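Vodovport Scarf Project: What I Did and What I Found Out
Aleksandra Duda
Textiles and Apparel, final report, July 15, 2020

So my project was about pilling, those annoying little fuzz balls you get on a sweater after a few wears. I wanted to know if a tighter knit really does pill less, or if that's just something people say in stores. I also got to make a scarf out of it, and that was my favorite part by far!

I used two yarns. One was a merino called Gradulard (super soft, kind of slippery) and the other was a wool and nylon blend called Hladun, which feels scratchier but comes in a great rust color. I bought both from Prurkgate, a little yarn shop near my aunt's place, and the owner let me wind my own skeins on the swift in back. I used 1,785 yards in all, counting everything I ripped out. I ripped out a lot.

For each yarn I knit one set of swatches loose and one set tight, 66 stitches across, plain stockinette. My tension was all over the place in the first few and I ended up redoing them in June. Then I blocked them flat and let them dry overnight before any rubbing started. The rubbing was me, a block of wood wrapped in denim, and a podcast. I gave every swatch 153 strokes, turned it, and did it again the other way.

The tight Gradulard did a lot better than the loose one. The loose one looked like my brother's old hoodie by the end. With Hladun I could hardly see a difference between tight and loose, and I had to hold them up to the window to pick a winner (tight, by a hair).

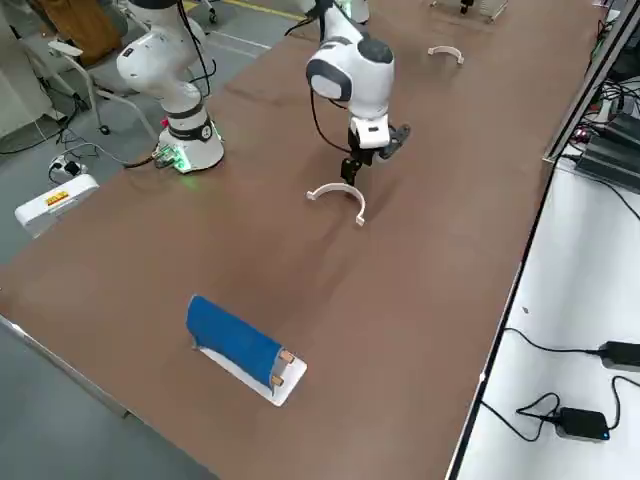 I rated the fuzz on a scale from 1 to 5 by eye, and I'm sure I was a bit nicer to the swatches I liked. If I did it over I'd ask a friend to rate them without knowing which was which. I'd also press the same amount every time, maybe with a weight on top of the block, my arm got pretty tired toward the end and I bet it shows.

The scarf is tight-knit Gradulard with Hladun stripes at both ends. It curls at the sides, so next time I'm adding a garter stitch border. My mom has already asked for one in gray.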